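## 4. Building the Simulated Kitchen

The physical arm lives on a bench at the Claltomton shared workshop, where it competes for space with two lathes and a very popular laser cutter. Bench time is precious, so most of our early debugging happened in simulation, on a desktop computer at home. We enjoyed this part of the build far more than we expected to, and we want to describe it in enough detail that other hobby groups can try it.

### 4.1 Scene setup

We started from the Panicker scene builder, which takes a short text file and produces a furnished kitchen with collision shapes already attached. Each file names a room outline, a set of fixed furniture, a surface material for every large object, and a light direction. We wrote 4 base layouts by hand. A small script then swapped materials and shifted furniture within set limits, and after removing the layouts in which something blocked the arm's path, we had 136 usable kitchens.

The material swap matters a great deal for our arm. Our plane finder, carried over from the earlier Stastton build, was tuned on a plain white worktop and did beautifully there. On busy stone it would break a single counter into a dozen little patches and then refuse to place a cup on any of them. Aoi Kubo rewrote the merging step over one long weekend, and the new version joins neighboring patches whenever their surface normals agree, whatever their color is doing. It is a small change — 66 lines, comments included — and it made us very happy.

### 4.2 Viewpoints

For every kitchen we render a set of still views before loading the arm model. These views let us check the room on its own, and they double as test input for the plane finder. The virtual camera is placed above the counter and tilted steeply down, close to the pose we plan to use on the real mast. We rendered 1615 views in total and looked through all of them by hand, over several evenings and a lot of tea.

Two kinds of view turned out to be the most useful. In the first, the counter fills nearly everything and the plane finder has little else to work with. In the second, the counter shares the view with open floor and furniture farther back, so the software must decide where the work surface stops. Figure 3 belongs to the second kind. The veined stone is a hard case for the old merging step, and the counter's near corner gives us a crisp boundary to score against. The floor is as plain as the stone is busy, apart from the striped shadow under the slatted bench.
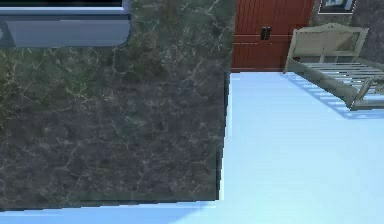 **Figure 3.** Rendered kitchen view with a dark marble counter, pale blue floor, red cabinet and slatted bench. The arm model is not loaded.

The jagged stair-stepping along the marble's right edge comes through in the render, and we left it alone. We tried smoothing such edges on a handful of views and the boundary estimate hardly moved, while render time went up enough to be annoying on a home machine. Anyone with a better graphics card should feel free to turn smoothing on.

Shadows deserve more care. A set of dark bands on a smooth floor can look a lot like a set of narrow steps if the software leans on brightness alone. Our plane finder takes its height from the depth channel, so it is safe in principle, but the Grikulport edge filter we run beforehand uses color only. We now run that filter after the planes have been found, and use it just to sharpen the counter outline.

### 4.3 Moving to the bench

The next step is to repeat these checks with the depth camera on the workshop mast. Real depth data has holes in it, especially on polished surfaces, and our renders have none. We plan to add artificial holes to the rendered depth first and see how far the merging step can be pushed before it gives up. The mast bracket is already cut and drilled, and we have bench time booked in April.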